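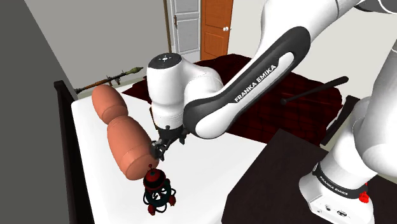
The Franka arm and its orange thing

So I finally bought a phone from abroad, and wow, the customs part! The handset was 894 on the Zavus site, which felt like a steal compared with what the shops in Stanness want. Then the courier, Tramance, texted me a bill for another 300 before they'd hand it over.

I paid it (grumbling) and picked it up in March, three weeks after I ordered.
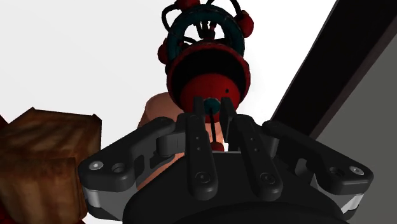
The bill had import duty, sales tax and a "clearance fee" that I'd never heard of. I called to ask about the fee and got put on hold twice - no luck. My old Wegener still makes calls, so I could have waited for a sale.

Anyway, the new one is lovely and the battery lasts all day. I'm still fighting over that fee.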